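Opinion

In praise of the slow soap

June 2021

I have now watched 108 episodes of Hilau, and I would happily start again tomorrow. If you haven't met it, Hilau is a daily drama about two families who run rival ferry lines, and almost nothing happens in it at speed. A letter arrived in episode 20. It was opened in episode 25! In between we had a christening, a burst pipe and the best argument about soup I have ever heard on television.

People are sniffy about this sort of thing. They'll sit through eight hours of some glossy thriller where everyone whispers in car parks, then tell me soaps are badly written. Well, try writing a kitchen row for five actors who all have to be right. Alper Dursun, who plays the younger brother, Minami, can get more out of putting down a teacup than most film stars get out of a death scene (and he has had two of those, one of them in a dream).

What I love most is the company. I began in January, when I wasn't seeing many people, and by spring I knew the Clotberg family better than my own cousins. I worried about their roof. I still do.

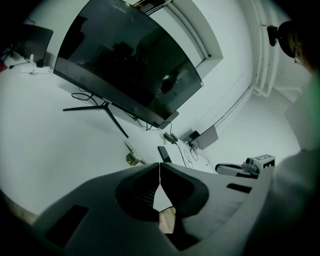
A curved screen, switched off.

So please, Flostlow, if you're reading, don't trim it down to a "limited series" as the rumours say. Keep the pauses and the long looks out to sea, and keep the aunt who only ever comes in to ask where the scissors are. I'll be there for every minute of it, and I want to know what she's cutting.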